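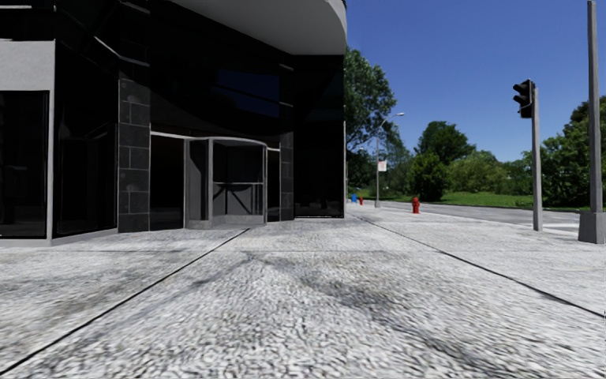
Sim view, plaza outside the revolving door, Odis map.

Thursday, Pretar delivery run

Third stall in the same spot. The robot comes across the paving towards the entrance, slows, then stops dead short of the door and reports an obstacle. There is nothing there in the obstacle list. Replayed the log from 1292 s on and the stop came at the same tick every time.

First guess was the revolving door. Froze its rotation and reran. No change.

Second guess was the black glass. Swapped it for a matte material and got a clean run, so the depth model is reading reflections as free space one tick and a wall the next. The planner (Heiskanen build 114) drops to a safety stop when the two disagree for more than 10 ticks. That part did what it should.

What worries me more is the restart. After the stop it cleared its own fault and crept forward with the e-stop flag still set. Would not want that near people. Filed as 1775, marked as a blocker. No hardware runs of this build until it's closed.

To do: rerun with dark joints and stains removed from the paving texture, in case they add to it. Ask Cakau whether the fault latch was meant to survive a restart. Put the glass back to its original colour before anyone else uses the map.

2 min read
3 comments · 0 shares
This site uses cookies to remember your login. Accept | Settings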